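4. Packing the Tolta Cooler

The Tolta keeps food cold for a day trip if it goes in cold. It does not chill warm food. Allow some 13 hours to freeze the ice packs before first use.

4.1 Before you pack

1. Wash the inside with warm water and mild dish soap. Dry it with a cloth.
2. Freeze both ice packs flat. Do not stack them until they are solid.
3. Leave the cooler indoors overnight with the lid open.

CAUTION: Do not use bleach or scouring pads. They scratch the liner.

4.2 Sandwiches and salads

Bread goes soggy when it sits next to wet greens. Keep the two apart until you eat, and put the sandwiches together at the table. Wash lettuce the night before and pack it dry in the upper tray.
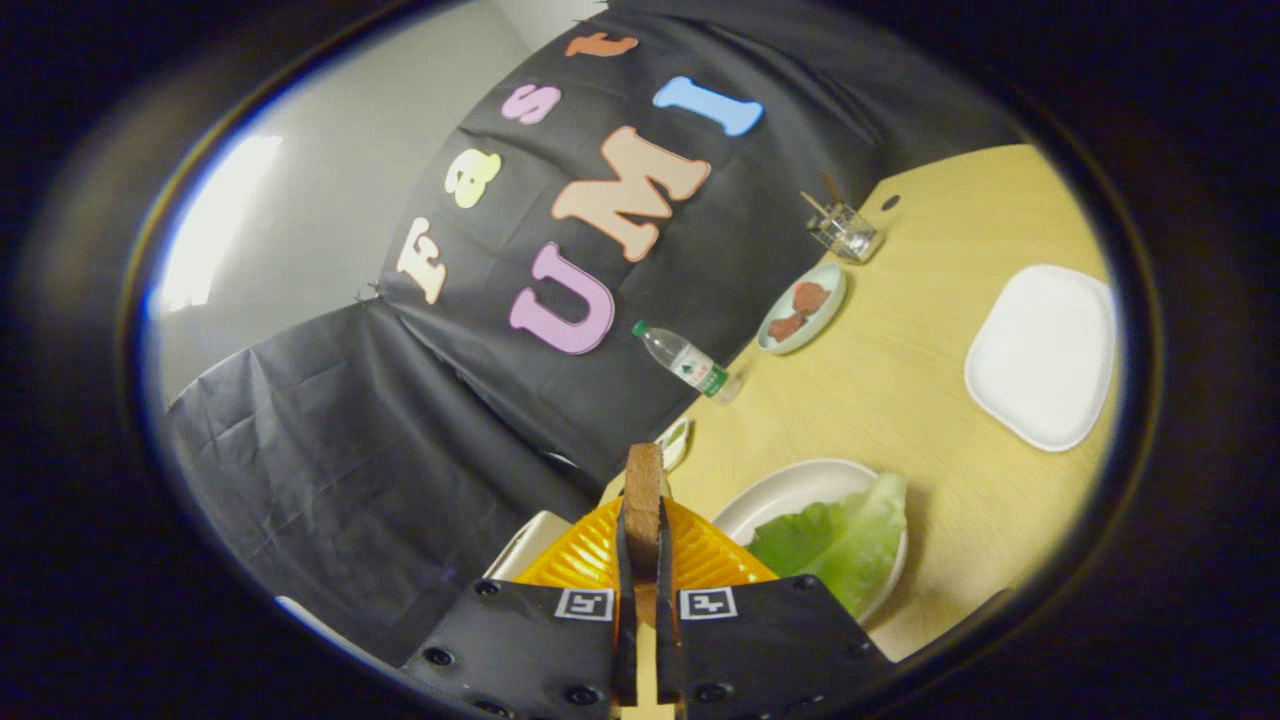

Bread and lettuce, with separate plates.

Spreads and dressings go in the small side bin with their lids screwed tight. The bin is not leakproof.

4.3 Loading order

1. Lay one ice pack on the bottom.
2. Put drinks and anything heavy on top of it.
3. Add meat, cheese and eggs in closed containers.
4. Lay the second ice pack over these.
5. Fit the upper tray and close both latches.

NOTE: The lid will not seal if the tray is upside down. The word Tolta on the tray should face up.

4.4 On the road

Keep the cooler out of direct sun and off the back window shelf. Open it as little as you can. If the packs have thawed completely, throw out any meat or eggs that have been warm for more than 2 hours.

For cleaning after the trip, see Section 5.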